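Why Are Carrots Orange?

Hi, it's me again, back with another question that came in from a reader! Amedeo Parisi wants to know why carrots are orange and not, say, blue. I love this one, because I grow carrots behind my house in Brestton and I've wondered the same thing while pulling them up.

First, what is a carrot? It's a root! The leafy green part grows up in the sunshine and makes sugar, and the plant sends that sugar down underground to save it for later. So when you crunch a carrot you're eating the plant's lunchbox (sorry, plant).

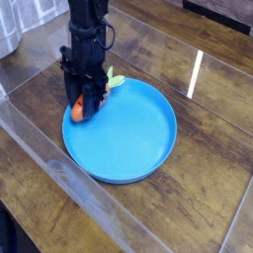
Now for the color. Carrots are full of something called beta carotene – say it like this: BAY-tuh CARE-uh-teen. It's a natural coloring, and pumpkins and sweet potatoes have plenty of it too. Your body can turn it into vitamin A, and your eyes need vitamin A to work well, especially when the light is dim. Eating a giant pile of carrots won't give you superhero night vision, though. I tried when I was seven. I still walked into the door.

Carrots weren't always orange, either! Long ago, farmers in Asia grew purple ones and yellow ones. Orange carrots became popular in Europe hundreds of years later, when growers kept saving seeds from the roots they liked best. You can still buy purple, yellow, white and red carrots today. My neighbor Tibor Vida grows purple ones that are orange in the middle, and they turn his soup a very strange color.
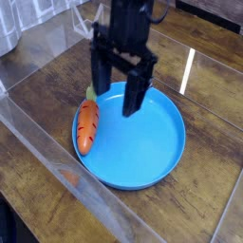
Want to grow your own? Carrot seeds are tiny – my last packet had 300 in it and they barely covered the bottom of a teaspoon. Sprinkle them on loose soil, cover them with a thin layer more, and keep them damp. Then you wait. Mine took 68 days, and I peeked at least twice a week. If your soil is full of stones the roots can split in two and grow legs, and those are my favorites.

Next time I'll be answering a question about why onions make us cry, so go and find some tissues!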